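Tatlı Bears — Your Questions

Last updated 3/24/20

Hi, I'm Ilgın! I make and mend teddy bears in my little workshop in Prilluscombe, and I get a lot of the same emails, so I've put my answers in one place. If yours isn't covered, just write to me.

Can I wash my bear in the machine?

Please don't! I know, I know, the label on some newer bears says you can. But I've had so many come to me with lumpy tummies and fur like an old bath mat. Use a damp cloth and a drop of baby shampoo, go gently, and let him dry flat on a towel away from the heater. A thick bear can take two days.

What do I do about matted fur?

Get a soft pet brush and start at the tips of the fur, then work down a bit at a time. Don't tug at the seams. I do the ears last — they're fiddly and I like to be warmed up by then. Long brown plush tangles the worst of anything I work on, especially under the arms.

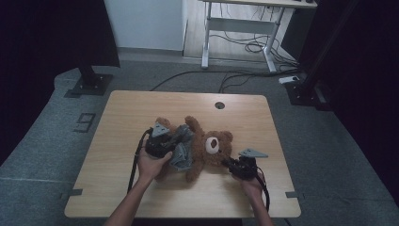 How long does a repair take?

A split seam is usually back in the mail within five days. New stuffing takes me nearly 12, and a full restoration can run to six weeks (June is always slower, I take some time off and so does my sewing machine).

What does it cost?

Seams start at $12. I can't quote for anything bigger until I've had the bear in my hands, but I'll always email you a price before I pick up a needle. If you say no, you only pay the return postage.

Can you match an old eye or nose?

Most of the time, yes. My friend Tarık Sönmez left me his button collection when he moved away, all 590 of them, and I've found some wonderful matches in there. Noses I stitch by hand, so send me an old photo if you have one. Some bears have a bit of a smirk and I'd hate to lose it!

Do you fix other toys?

Rabbits, dogs, one very large goose. No dolls and nothing with a battery in it, sorry.

How should I pack him?

Put him in a plastic bag first, then a sturdy box with some crumpled paper around him. Don't squash him in — and please put your name and phone number inside the box as well as on the outside.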